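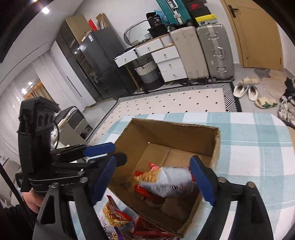 *Dois pacotes de snacks numa caixa de cartão, sobre uma toalha aos quadrados.*

## A petição pelo abrigo noturno de Meltham vai a votos!

Conseguimos! A petição para manter aberto o abrigo noturno da Rua Esquivel passou as 2,000 assinaturas, e a assembleia municipal de Meltham é agora obrigada a discuti-la em sessão pública. Quem andou connosco à chuva, de prancheta na mão, à porta do mercado e da estação, sabe bem o que isto custou (e quantas canetas perdemos pelo caminho).

Para quem chegou há pouco a esta newsletter: o abrigo tem 53 camas e funciona no antigo edifício dos correios, com um contrato que a câmara renova todos os invernos. Este ano a proposta de orçamento trazia a verba só até ao fim de março. Depois disso, o edifício ficaria fechado até haver "uma solução integrada", expressão que aparece duas vezes no documento e que não vem explicada em lado nenhum. Pedimos esclarecimentos por escrito e ainda estamos à espera.

O que a petição pede é simples de dizer: abertura durante todo o ano, contrato por dois anos em vez de um e entrada a partir das 19h, e não das 21h como agora. A questão do horário veio das próprias pessoas que lá dormem. Duas horas na rua em janeiro, com a mochila às costas e os cafés a fechar, são muito compridas, e foi bonito ver como este ponto convenceu gente que parava só para perguntar o que se passava.

### A sessão de quarta-feira

A discussão está marcada para quarta-feira, às 18h30, no salão nobre. A petição é o segundo ponto da ordem de trabalhos, logo a seguir à aprovação da ata, por isso convém mesmo chegar a horas. O público pode intervir no início - três minutos por pessoa, com inscrição na receção até às 18h. Já temos várias intervenções combinadas, mas há lugar para mais! Se vive perto do abrigo, a sua voz conta muito: nas últimas sessões falou-se bastante em nome dos vizinhos e ouviram-se poucos vizinhos.

Não é preciso levar discurso escrito. Diga o seu nome, a rua onde mora e o que pensa. Cartazes só no exterior, no passeio, e a escadaria tem de ficar livre. O acesso para cadeiras de rodas faz-se pela porta lateral, onde há campainha.

### E a campanha Pillow?

Continua, e de que maneira! A Pillow nasceu como uma recolha de almofadas e roupa de cama para o abrigo e acabou por se tornar o nosso melhor cartão de visita. A associação Plalora emprestou-nos a garagem para guardar tudo, e as prateleiras estão finalmente arrumadas por tamanhos. Neste momento fazem falta lençóis de solteiro, fronhas e toalhas de banho. Edredões já temos que cheguem, obrigado!

As entregas fazem-se ao fim da tarde, na garagem da Plalora, com tudo lavado e num saco fechado, de preferência com uma etiqueta a dizer o que está lá dentro.

### Se não puder ir

Escreva aos membros da assembleia antes da sessão. Há um modelo de carta na nossa página, mas mude-lhe as palavras à vontade, que as cartas pessoais são lidas com outra atenção. A sessão também é transmitida na página da câmara, e na próxima newsletter contamos como votou cada grupo.

Até quarta, à porta do salão nobre - nós chegamos às 17h45!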